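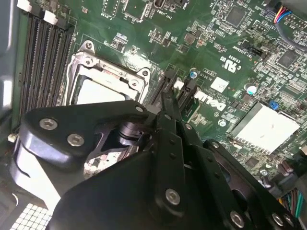 Cooler off, CPU socket open, memory slots at the left.

Old Dell desktop: is it worth putting back together?

Posted by shimada_basement, December 4, 2018
Viewed 1,256 times

I took the cooler off my old Dell tower in May, meaning to clean it and put on fresh paste. It is now December and I have become a person with a computer in pieces on the good table. The processor is in an egg carton (washed, before anyone starts). The memory is in an antistatic bag with the wrong label on it.

The board has four memory slots and I have two sticks. I also have a connector marked INT_USB2 and another label, F_DISP, that I don't remember unplugging anything from, although I clearly did, as there are 3 loose cables hanging out of the front of the case. Do I need to sort those out before I power it on? And which slots do the sticks go in?

Budget is $50, or whatever my household will let me call $50.

corum_street
3,737 posts

Processor first, then cooler, then memory, and leave the loose cables until last. Before the chip goes back, shine a flashlight into the socket from a low angle and look for a bent pin or a crumb of old paste. Don't blow on it. Everybody blows on it, and then there's spit in the socket.

Line up the notches, set the chip down flat and let go. If it needs pushing, it's the wrong way round. Paste the size of a pea – a garden pea, I've seen what people do with this advice.

As for the slots, find the service manual for your exact model. The latches are often colored to show which pair to fill first, but Dell has changed its mind over the years and I'd go by the manual. INT_USB2 will be an internal USB header, very likely for the front ports or a card reader. It can wait. The power button cable can't, so find that one.

adus77

just buy a new one, mine was fine after i bought a new one

goda_repairs

Agree with the first reply, mostly. I'd add that you should test with one stick before you put both in. If it beeps at you, write down the pattern of beeps before you touch anything, and post it in a new thread with the model number. You left the model number out of this one, as is traditional.

Clean the old paste off the chip with isopropyl alcohol and a coffee filter. Paper towel sheds. Also check the chip for egg.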